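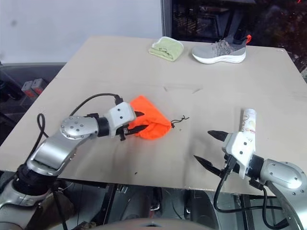 Late release fault on the two-arm packing cell: frequently asked questions

These answers cover the gripper fault logged at the Plondstead bench in September. They apply to cells running the Resine task software with Clorevwood controllers. Single-arm cells are not affected.

What is the fault?

The gripper receives an open command, reports that it has opened, and stays closed. The arm then carries out its next move with the item still held. With a rigid item this usually trips the force limit straight away. With cloth it often does not, as the cloth folds and slides and very little force reaches the wrist.

How often did it happen?

We logged 19 late releases in 1230 pick cycles. All were on soft goods: drawstring bags and folded towels. Shoes, tubes and boxed items gave none.

What causes it?

Two faults acting together. The first is in the gripper driver, which copied the commanded position into the status message whenever the encoder reading was more than 20 ms old. The second is intermittent contact at the cable connector on the gripper housing, which made old readings common when the arm was folded back on itself. Either fault alone is mostly harmless. A stale reading with a good connector clears on the next message.

Was anyone hurt?

No. One operator reached in to free a bag while the arm was paused, and the jaws opened as her hand came near them. She was not touched. The event is recorded as a near miss and is the reason for the reach-in rule below.

Why does soft material make it worse?

A hem or drawstring channel is thicker than a single layer of cloth and can ride up over the fingertips. The jaws can then be open a little and the item still not drop. The software sees a correct opening and moves on. We count this separately as a hang-up. It looks the same from outside the guard, so check the jaw reading before filing a report.

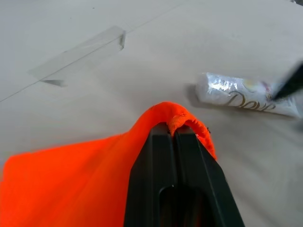 Wrist view: jaws closed on orange fabric, with a folded edge arched over the tips. Wrapped soap bar to the right.

Can a held cloth disturb other items?

Yes. Small wrapped goods are the most easily dragged. If a late release is suspected, treat the position of every item on the table as unknown and run the table survey again before the next pick.

Does tape on the table surface matter?

Only if an end has lifted. A raised tab can catch loose cloth and can also be picked up by the survey as an object. Press it down or replace the strip at the start of the shift. It has no part in the late release fault.

What should I do when it happens?

1. Press the stop. Pause is not enough, as a queued open or close command can still run.
2. Wait 5 seconds for the drive to power down.
3. Check that the jaw indicator on the panel reads OFF.
4. Open the jaws with the hand release, then take the item out.
5. Log the cycle number, the arm and the item.

Do not pull on the item while the drive is live. Do not use the other arm to pull it free – two cells lost a fingertip pad that way.

Is there a fix?

The driver update reports a stale reading as stale and holds the arm where it is. It is in the current Resine release. The connector is being replaced with a locking type supplied by Nikolaidis, starting with left arms, where most of the faults were logged. Until both are fitted, keep the arm at reduced speed for soft goods.

How do I know the update is working?

Unplug the gripper cable with the cell stopped, restart, and send an open command from the panel. The correct result is a STALE message and no arm movement. If the panel says OPEN, the old driver is still loaded.

Can I clear a STALE message and carry on?

Once per shift. A second one on the same arm means the cell stays down until the cable has been checked.

Related items
Hand release: where it is and how to reset it
Force limits for soft goods
Table survey keeps finding an extra object
Reporting a near miss

Contact: Morena Mancuso, cell safety, Plondstead | Copyright Plondstead Automation | Back to top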